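3.2 Notification of victims

Of the 134 case files we read, 95 held a written notice to the victim before the first hearing. In the Tedton office the notice went out by mail. Cantero and Fehr report the same practice in smaller counties. 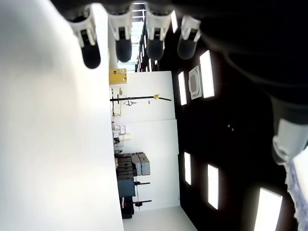 Figure 2. Gripper fingers beside a white surface.

Advocates entered each contact in a log, but the time of the call was often left blank. We coded these entries as contact made, time unknown. Carrasco coded the first 100 files and Prieto checked 40 of them.

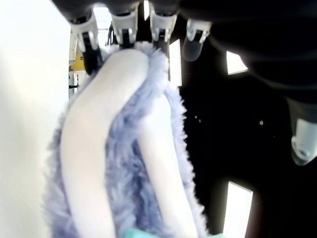 Where the two coders disagreed, the file was read again by Collado, whose reading was used. Most disagreements concerned restitution letters, which some prosecutors treat as notice and others do not. Files closed before December were kept in the sample.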